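4.2 Comparison of the two grippers on household objects 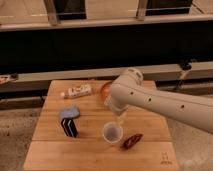

Figure 3. The arm above the wooden tabletop with a mixed set of household objects, including a clear plastic cup, a bottle lying on its side and a wrapped bar.

The second set of trials compared the Zimix parallel gripper with the Dirken gripper, both mounted in turn on the same arm and driven by the same controller. The purpose was to establish how far the choice of gripper, taken alone, affects the rate of successful grasps on objects that differ in stiffness, height and surface finish. All trials were carried out at the Sollevbridge laboratory in February, under the safety procedure set out in Section 3.

The objects were placed on the tabletop by an operator, who followed a printed layout sheet but was permitted to vary the angle of each object. Figure 3 shows one such arrangement. A soft blue pad and a black block with white stripes stand towards the left, and the clear cup is close to the gripper, with the bar lying diagonally to its right. Objects were left near one another on purpose. In earlier work by our group (Iyer and Yatsenko, internal report) wide spacing was found to hide differences between grippers, as almost any approach angle was then free of contact.

A total of 2,236 grasps were attempted, divided equally between the two grippers. Each attempt began from a fixed home position and was stopped after 60 seconds if no lift had been recorded. A grasp was counted as successful if the object was raised clear of the table and held there until the controller gave the release signal. Attempts in which a neighbouring object was knocked over were recorded separately, and are not treated as failures in the results below.

The Zimix gripper succeeded in 66 per cent of attempts on the transparent cup. The Dirken gripper did less well on this object, chiefly through closing too high on the wall and slipping off the rim. On the soft pad the order was reversed -- the broader fingertips of the Dirken gripper spread the load, and the pad was seldom dropped during the lift. For the striped block no clear difference was found.

Part of the difficulty with the cup lies in the camera and should not be charged to either gripper. The depth readings supplied by the Rowlands camera were often missing along clear walls, and the controller then fell back on an estimate taken from the rim. We repeated a small number of attempts with the position of the cup entered by hand. Both grippers improved, although the gap between them remained.

Fingertip wear was checked at the end of each day. The Dirken pads were changed once during the trials, after a split was found near the lower edge, and the attempts made earlier on that day were run again. The Zimix fingertips were not changed. Results for each object, with the two grippers shown side by side, are given in Table 5, and the effect of closing speed is taken up in Section 4.3.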